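Section 4: Cleaning the bowl and seat

I've had the Heletti bidet seat for two years now and this is the routine I've settled on. It's written for the ordinary weekly clean, so if you want to take the whole seat off, skip to section 6.

Before you start

1. Turn the unit off at the control panel, then pull the plug. The outlet is low on the wall right beside the toilet, so mind the cable while you're down there!

2. Lift the lid, then the seat, and stand them both up against the wall. Mine like to creep forward again (very annoying with your head down there), so I loop a stretchy yellow band over the right edge. Any decent strap will do.

The bowl

3. Brown staining on the inside and at the water line takes a bit of patience. Squirt toilet cleaner up under the rim, let it run down and leave it for as long as the bottle tells you.

4. Work around with a small sponge or scrubber, pressing it flat against the side of the bowl. I start at the water line and go up from there.

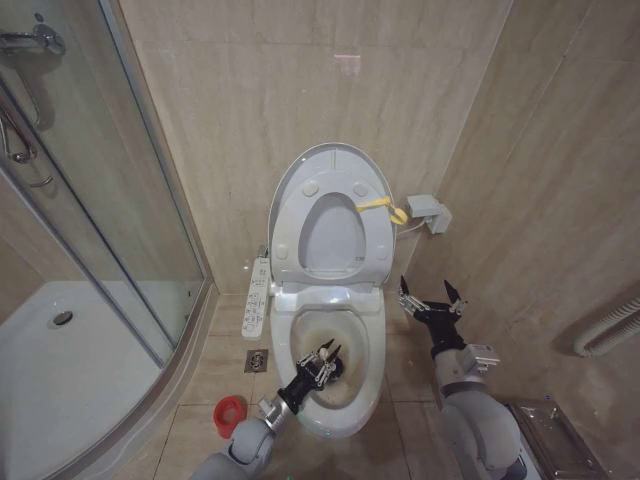

Seat and lid up, scrubbing the inside of the bowl.

Caution: never mix bleach with any other cleaner. Open a window or run the fan, and keep sprays well away from the control panel and the outlet.

5. Flush, have a look, and repeat if you need to. Old stains took me a few goes over the month of January, so don't panic if yours are still there.

The lid and seat

6. Wipe the inside of the lid with a damp cloth and a drop of dish soap. Go gently around the round bumpers, where the grime likes to collect. Skip the gritty powders, they'll dull a glossy finish.

7. Do the underside of the seat the same way, then dry everything with a clean towel. I lift the band a little to get at the rim behind it.

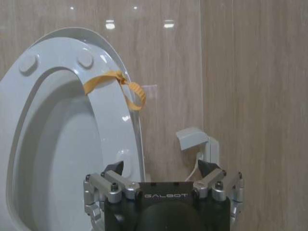

Putting it all back

8. Unhook the band before you lower anything. Seat down first, then the lid.

9. Dry your hands properly, plug the unit in and turn it on at the panel.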